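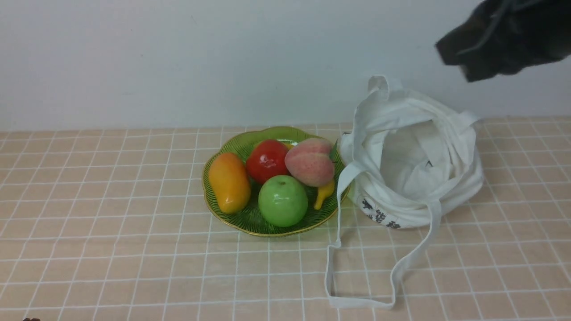
3.2 Superfícies domésticas e escolha do recipiente de compras

A substituição do saco de plástico pelo saco de pano tem sido estudada sobretudo a partir do momento da compra, com dados recolhidos na caixa ou à saída da loja. Menos atenção recebeu o que acontece em casa, entre uma ida às compras e a seguinte. Saliba e Rashidi propuseram o termo "repouso" para designar esse intervalo, e é nesse sentido que o usamos aqui. O local de repouso mais referido nas entrevistas foi a mesa da cozinha ou da sala, onde o saco fica ao lado de objetos que não saem de casa. Uma disposição deste tipo vê-se na Figura 4, com um saco de pano branco pousado num tampo de azulejos cor de pêssego claro, junto de um prato verde com frutos artificiais. Nos agregados em que a mesa era o local habitual, o saco tendia a ser levado na compra seguinte com mais frequência do que naqueles em que ficava guardado num armário ou numa gaveta.

Figura 4. Saco de pano em repouso sobre uma mesa, ao lado de um prato com frutos decorativos.

O inquérito abrangeu 554 agregados residentes em Vivcombe e na zona vizinha de Jisia. As duas localidades foram escolhidas por terem comércio alimentar semelhante e hábitos de deslocação diferentes: em Vivcombe predomina a compra a pé, em Jisia a compra de carro. O questionário foi aplicado em março, ao fim da tarde, e incluía perguntas sobre o número de sacos existentes em casa, o material, o local onde eram deixados e a última vez que tinham sido lavados. As respostas sobre a lavagem revelaram-se pouco fiáveis e não são usadas nesta secção.

Para além do questionário, foram feitas entrevistas mais longas a 14 agregados, com a duração de cerca de uma hora cada. As entrevistas decorreram na divisão onde o saco costumava ficar - quase sempre a cozinha - e pediu-se aos participantes que contassem a última compra desde a saída de casa até à arrumação dos produtos. Este procedimento segue o protocolo de Tannous, com duas alterações. Suprimimos o diário de compras, que no estudo-piloto foi abandonado pela maior parte dos participantes ao fim de poucos dias, e acrescentámos uma pergunta sobre quem, no agregado, repõe o saco no lugar depois de esvaziado.

A resposta a essa última pergunta separou os agregados de forma mais clara do que esperávamos. Quando a pessoa que arruma as compras é a mesma que volta a sair para as fazer, o saco fica à vista ou junto da porta. Quando as tarefas estão divididas, o saco é muitas vezes dobrado e guardado por quem arruma, e quem sai compra outro na loja. Uma participante de Jisia descreveu a situação nestes termos: "Eu dobro-os todos e meto-os na gaveta de baixo, e o meu marido chega da loja com mais um. Já nem cabem." A acumulação daí resultante foi mencionada em 5 das entrevistas, sempre em agregados com divisão de tarefas.

O efeito da distância à loja foi mais fraco. Em Jisia, alguns participantes deixavam sacos na bagageira do carro e consideravam o problema resolvido, embora dois deles tenham admitido que se esqueciam de os tirar do carro ao chegar ao parque de estacionamento. Em Vivcombe, a compra a pé é com frequência decidida no caminho de regresso do trabalho, e nesses casos o local de repouso em casa tem pouca influência, pois o saco teria de ter saído de manhã. Os participantes que transportavam sempre um saco dobrado na mala ou na mochila foram por isso tratados como um grupo à parte.

A classificação dos locais de repouso foi feita por dois codificadores independentes, com base na grelha Drerker, que distingue superfícies abertas, ganchos, recipientes fechados e veículos. As divergências concentraram-se nos ganchos colocados no interior de portas de armário. Optámos por classificá-los como recipientes fechados, dado que o saco deixa de estar visível com a porta fechada. A repetição da análise com a classificação contrária não alterou o sentido dos resultados.

Importa notar duas limitações. O local declarado no questionário pode corresponder ao local onde o participante acha que o saco deveria ficar, e as visitas permitiram verificar essa correspondência apenas nos agregados entrevistados. Além disso, a relação entre visibilidade e reutilização pode funcionar nos dois sentidos - um saco usado muitas vezes tem menos ocasiões de ser guardado. A secção 3.3 retoma esta questão a partir das respostas sobre a frequência das compras.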